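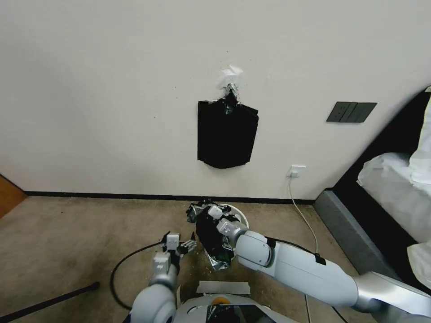
Zamville, May

Rain again before breakfast, so the beans will have to wait another day. I had meant to get the second row in while the soil was soft, but soft has turned into soup, and I sank to the ankle just going out to look at the peas. They are doing well, bless them, nearly up to the top string.

I spent the morning on the seed tin instead. It always takes longer than I think because I read every packet as though it were a letter. There were 18 of them, and 9 were past their date (one lot of carrots was older than my good boots). I sowed the old lettuce thickly in a tray anyway, and if half of it comes up I shall have more than I can eat.

After lunch I walked the long way to Ellar for potting mix and came home with potting mix and a rhubarb crown, which was not on the list — but it had such a fat pink bud on it that I couldn't leave it there. It will go by the back fence, where the currant died. Supper was soup and the end of the rye loaf.
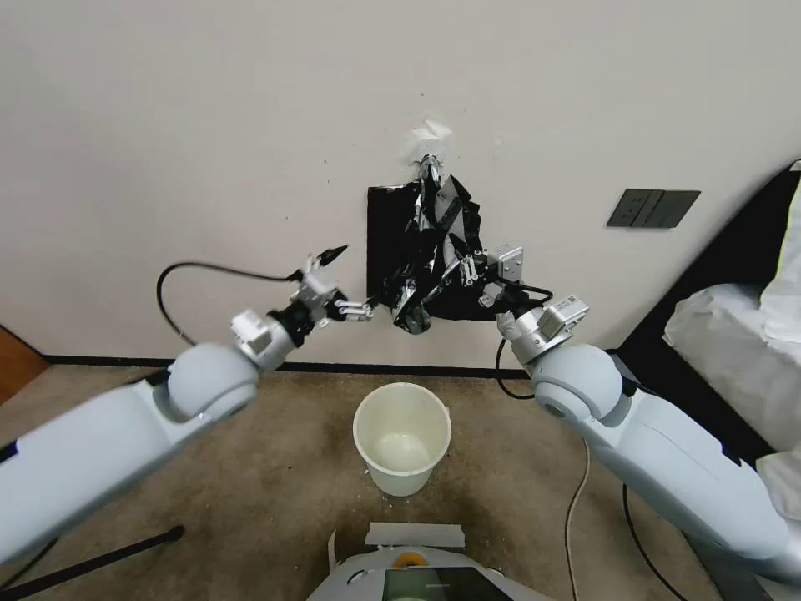
Black bag on its hook by the wall.

The evening cleared up beautifully, all yellow light and dripping gutters, and I went out with the flashlight to see about the slugs. They had found the dahlias, of course. I picked off what I could and moved the two smallest pots up onto the bench. My mother used to swear by crushed eggshells, and I have put them down faithfully every spring of my life and never once seen a slug turn back

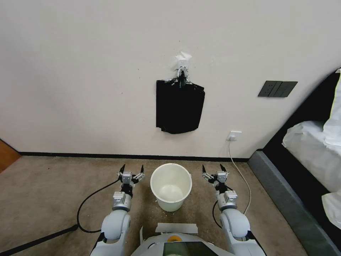

or even slow down, but I will save the shells again this week all the same, and it does please me to hear them crunch in the bowl. I might try a ring of wool around the big red one, too, as there is plenty left over from the blanket.

Must remember to write to Stadora about the onion sets, and to bring the lettuce tray in if it turns cold. The window is open as I write this and I can smell the wet lilac from next door. Bed now, and beans tomorrow if it's dry.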